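Home | Issues | Authors | Search
Print this article | E-mail this article

4. Light and storage in small bedrooms

4.1 What the floor plans showed

We were delighted by how much the Doltton plans had to tell us. Of the 19 bedrooms in the sample, 11 had the bed pushed against the window wall, and in nearly every one of these the wardrobe ended up in the darkest corner. People then kept their everyday clothes on chairs – a habit we saw again and again in the August visits, even in homes with plenty of hanging space.

Moving the wardrobe beside the door changed this more than any new shelf did. The Hidayat layout, which pairs a shallow closet with a low dresser under the window, scored best for both daylight and ease of reach. It is a lovely, simple plan, and it fits rooms that most guides would call too narrow.

4.2 Wall color and the sense of space

Pale walls helped, as expected, but the ceiling mattered too! In the Bandonari apartments, where walls and ceiling share one warm off-white, residents rated their rooms as larger than the tape measure would suggest. The Pranance homes had darker ceilings and lower ratings, though their rooms were a little wider. 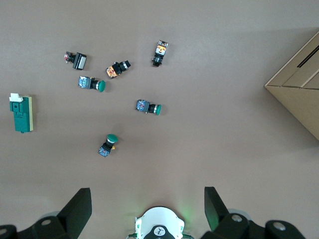 Figure 9. Push-button switches on a tabletop, some with green mushroom-style caps and others with black heads.

The ratings also rose when a lamp could be turned on from the bed. We had not planned to study this, and we are very glad that so many residents brought it up in their written comments. Two-way switching at the door and headboard was the most common wish, followed by a dimmer. Future surveys should ask about both, and should record the height of each switch above the mattress.

Contact the editors | Copyright Pranance Home Studies | Back to top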